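Speaker notes: "A Place for the Awkward Part"
Fernley workshop day, after-lunch slot. Runs 12 minutes if I behave.

SLIDE 1. Title

Wait for the coffee people to sit down. They won't. Start anyway.

Open with the question: who here has a drawer at work labeled Misc? Hands up. Keep them up if you have two. Let them look at each other for a moment.

Say: I'm going to talk about tape. Yellow tape, on tables, for 12 minutes, and the organizers have had my title since December, so they had every chance to stop me.

SLIDE 2. What a table wants

A flat surface at waist height will collect things until it is full. At Trostberg we had a table by the door that was meant for incoming parts. It held incoming parts, outgoing parts, a fan, somebody's bike light and a cake tin. When I asked what the table was for, I got 8 different answers, and one of them was "that's where the cake goes."

Pause here. If someone says their office has that table, let them have their laugh and move on.

Main point: putting up a sign did nothing. We had a sign. The cake tin was leaning on it.

SLIDE 3. Tape

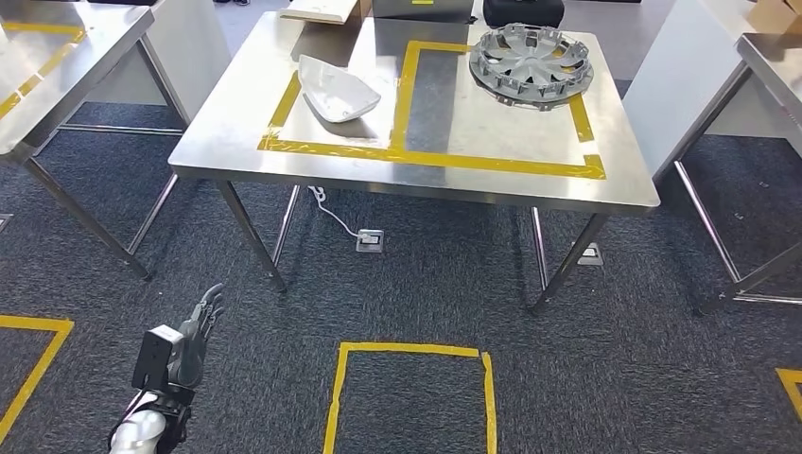 Taped zones on a steel table, one part to a zone.

Start with the two parts. The hub cap has the right-hand zone and the white curved thing has the left. Let them work out for themselves that these are both terrible objects to put down.

A hub cap is round and has clips around the edge of the underside, so when you set it down face up you are really setting it down on its clips. People do it gently the first time. By the end of a shift they're dealing cards.

The white part is worse. It's curved like a little boat, and it has no obvious bottom. Ask any three people to lay it down and you'll get three opinions.

Then the tape itself. Points to hit:

Tape is cheap, and you can be wrong with it. Our first layout lasted until lunch. If we'd ordered printed mats we would have defended that layout for a year.

Make the zone bigger than the part. A tight outline looks wonderful on a slide and drives people up the wall. They will miss it, nudge it, and then stop trying. Leave room for a hand.

One part, one zone. The moment a zone holds "small items" you have built the Misc drawer again, with a border.

Run the strip between zones the full depth you're using. A short divider is a suggestion.

Admit the downside: tape on brushed steel shows every crooked line, and once you have noticed one you will see it until you retire. Ours at Trostberg leaned left. I can still draw it from memory.

(If running long, cut the bit about the crooked line. I won't, but I could.)

SLIDE 4. The objection

Somebody always says their people are adults and don't need boxes drawn for them. The last person to tell me this was at MacDonald, and he was holding a part while he said it, looking for somewhere to put it.

Don't be smug about this one. Smile a little.

SLIDE 5. Shelves 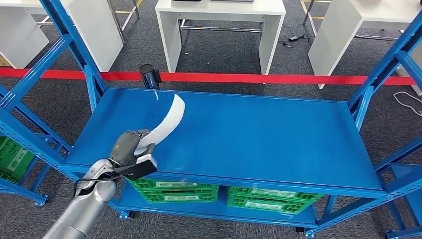

Head of Workshop Layout
Skiltus

Same white part, different furniture. Let the picture sit there for a second and then talk about the top of that blue shelf, where there is a great deal of room.

I love a bare top shelf. I also know what it does to people. It says "just for now," and "just for now" is how the cake tin got in.

Green crates go on the lower shelf, side by side, each with a white label patch facing out. Facing out is the whole trick. At Skiltus we once labeled every crate in the store on the lid, very neatly, and then stacked them.

Talk about the thin lip along the front of the shelf. A flat part can stop against a lip. A curved part may have other plans, so test with the awkward one and let the easy ones take care of themselves.

There's a caster in view at the bottom too. Shelving on wheels needs a parking spot, and yes, I'm going to suggest tape on the floor.

SLIDE 6. Homework

Pick the worst table you have. Clear it. Put back the two most annoying parts and tape around those first. Leave it a week before you touch the rest.

Take a picture of the table before you start, or your boss will tell you it always looked like that.

SLIDE 7. Questions

Likely ones: what width of tape (whatever is in the cupboard), how often to replace it (when it curls), does it work at home (I have been asked to stop).

Spare rolls are on the chair by the door. Please put them back on the chair.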